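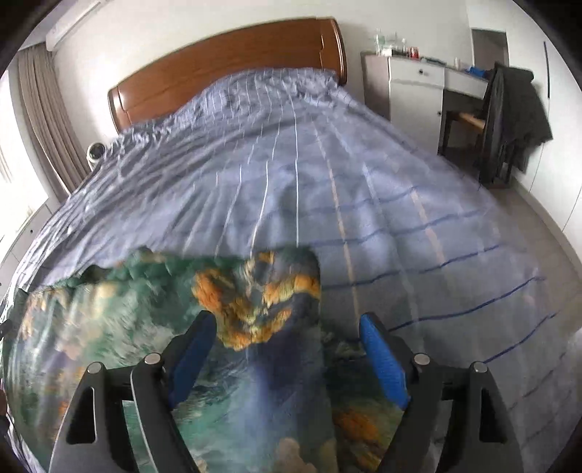 The working group on household machines opened with the item held over from June: whether any machine now on offer, or likely to be on offer before the next budget, can do bedroom and laundry chores well enough for Fotham to recommend one to its member households. The chair asked that the discussion start from ordinary rooms and leave the showroom demonstrations for later. A bedroom was taken as the case, with a folded printed cloth lying on a striped sheet, the sheet creased and bunched up toward the headboard, and a chair by the desk with a dark garment over its back. The members went through what a person would do there without thinking about it. Put the cloth away, pull the sheet straight, hang up the garment, clear the desk. It was agreed that no machine seen by the group does all four, and that only the desk comes close.

Minutes of the last meeting were approved with one correction. The Olto trial lasted 17 days and not 30, the longer figure being the period first planned.

1. Report on the Olto trial
The report had been sent out ahead of the meeting and was taken as read. The machine was given towels, pillowcases and T-shirts. Towels went well. Pillowcases went well when they were handed over flat and badly when they came out of a basket. T-shirts were folded, but the report counts as folded anything that ended up in a rectangle, and two members objected to this. The secretary will ask Plumstead for the photos of the finished pieces so that the group can judge them on its own terms.

A member asked how long one T-shirt took. The report gives 2 minutes for the best run and no figure for the others. It was noted that a slow machine may still be useful if it can be left alone, and that the Olto could not be left alone. Someone had to stay in the room for the whole of the trial.

2. Cost
The lease offered by Tetteh is $1,320 for the season, with service included and delivery extra. The group did not think this could be put to members on the present results. One member disagreed and wished it recorded that the same was said of dishwashers. The chair will write to Tetteh to say that the offer is noted and that no decision has been made.

3. Fabrics and fastenings
This item took up most of the meeting. The trial used plain cotton only. Several members said that the clothes people most want help with are the ones that slide, wrinkle or have something on the front that must be closed before folding. Smooth fabric moves when it is pulled from one corner, and a busy print makes it hard for a camera to find where an edge is. Garments that open down the front were raised as a separate problem – the two sides shift apart unless the fastenings hold them.

The Plumstead representative said their developers treat folding a sleeve inward as one step and laying the body flat as another, and that the first is further along. Asked for numbers, the representative had none to hand and will send them.

It was agreed that any further trial must include at least one garment with a front opening and one in a smooth printed fabric, and that the person running it should not straighten the piece first.
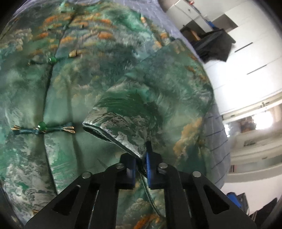 Can a machine fold a household's laundry yet?
It can fold towels and other flat pieces that are given to it neatly, and it still needs a person nearby for everything else.

The group asked that this wording be used in the reply to members who have written in, with no product named.

4. Shop floor
Fotham's own packing room was discussed briefly. Moving filled cartons from the bench to the cart is already done by machine and has given little trouble. Putting soft goods into bags is done by hand. The packing staff were asked in June which job they would give up first, and most chose bagging. The group noted that this is the same difficulty as the laundry and decided to handle the two together from now on.

5. Other business
The extension cord borrowed for the trial has not been returned. The secretary will follow up.

Actions
Secretary: request photos and sleeve figures from Plumstead; extension cord.
Chair: letter to Tetteh.
All: send in suggestions for garments to be used in the next trial.

Minutes prepared September 17, 2019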